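Chapter 6
Choosing Between Grippers: How to Run a Fair Comparison

What you'll be able to do after this chapter
Set up a side-by-side trial of two grippers on the same arm
Pick test objects that tell you something
Write down a failed grasp so it still makes sense a month later
Tell a gripper problem from a camera problem

6.1 The trial I got wrong

I want to start with a mess I made, since it's the reason this chapter exists. A few years back I was working in the test lab at Okent, and we had two parallel grippers on the shelf. One was the Tordale, which we'd been using for ages. The other was a Gurkik, newer and lighter, with longer fingers. My job was to say which one we should buy more of. Easy, I thought! I bolted on the Tordale, ran it through a morning of picks, swapped in the Gurkik after lunch, ran that one too, and wrote up a one-page memo saying the Gurkik was clearly better.

It was a terrible memo. Between the morning and the afternoon I had changed the finger pads, moved the table a little, and (this still makes me wince) replaced a couple of the test objects with ones I liked more. I'd also spent the morning teaching myself how to do the task, so by the time the Gurkik went on I was a much better operator. I had measured my own practice and put a gripper's name on it.

We did it over in April, properly, and the gap between the two grippers nearly vanished. What was left was interesting, though, and we'll get to it in section 6.4.

6.2 What are you comparing, exactly?

People say "we're testing grippers" when they're testing five things at once. A gripper on a bench is really a chain: the arm that carries it, the fingers and their pads, the controller that tells it how hard to squeeze, the camera that finds the object, and the person or program making the decisions. Change one link and leave the rest alone. If you change two, you've bought yourself a long argument in a meeting room.

Before you start, write one sentence that begins "I am changing only..." and tape it to the workstation. I mean physically tape it up. Around the third hour of a trial you will be tempted to loosen a bracket or nudge a speed setting, and the sentence will be sitting there looking at you.

Sometimes you can't keep everything else fixed. Longer fingers push the grasp point farther from the wrist, so the camera sees the tips in a different place and the old calibration is off. That's fine - recalibrate, write down that you did, and give both grippers the same amount of tuning time. I allow 2 hours each. When the time is up, hands off.

6.3 Picking the objects

My first object set was all wooden blocks. Every gripper on the market can pick up a wooden block, so I learned nothing. These days I want a mixed bunch: something soft that changes shape when you squeeze it, something thin-walled with a rim, something flat and low, something small that likes to roll away. Toys and kitchen things are great for this, and they're cheap to replace when a finger goes through one.

Throw in at least one object that's hard to see as well as hard to hold. Clear or pale cups on a white table are my favorite. If your success rate drops on those and nowhere else, have a look at the camera before you blame the fingers. The Tomaszewski controller we used would close the gripper wherever the vision system told it to, right or wrong, and I spent a whole afternoon adjusting grip force on a cup that the camera had simply put in the wrong spot.

Then there's layout. If you always set the objects out neatly, with plenty of room, you'll flatter wide grippers, because they never have to squeeze in beside a neighbor. Use a cluttered layout too. Draw it on paper or mark the table, so both grippers face the same clutter.

I use 10 objects and give each gripper 22 tries at every one. Is 22 a magic number? Nope. It fit on one page of my log sheet and it was enough to stop me from getting excited over a lucky streak. Swap the grippers partway through, too, so that a tired operator or a warm motor doesn't punish only the one that goes last.

A log line needs the object, the layout, the gripper, what happened, and a few words on how it went wrong. "Failed" is useless. "Left finger touched first and pushed it away" is gold. Slow video helps a lot, and a wrist camera gets you closer to the fingertips than any tripod will.

Try this before you read on. Look at the view from a wrist camera and decide which object you'd go for first, which way you'd turn the fingers, and what you'd expect to go wrong. Write your guesses in the margin and come back to them after section 6.4.

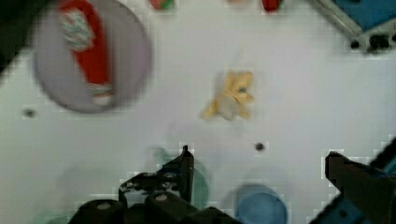 If two grippers score the same in a trial, how do I choose between them?

Look at how each one failed. A gripper that misses cleanly and can try again is usually easier to live with than one that knocks things over or drops them halfway. After that, compare upkeep: how long a pad change takes, whether you can get spare fingers, and how each one holds up over a longer run of 2000 cycles.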